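Can a machine take out the trash yet?

I promised in the last issue that I'd get back to this one, and so many of you wrote in (thank you, Gheorghița Cârstea, for the very long letter!) that I feel I had better keep my word. The short answer is no, or not in any kitchen I'd call normal. Folding a shirt slowly, yes, on a good day. But bags are another matter – they slump, they cling, they never lie the same way twice, and a machine that handles a mug nicely can be lost with a bit of thin plastic.

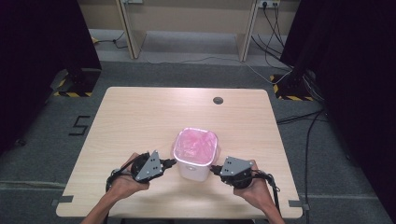

Dumisani Magagula, who has followed all this far longer than I have, thinks small wastebaskets will come well before big kitchen bins, and I'm inclined to believe him. I'll have more on dishes and laundry in December, so do keep your letters coming.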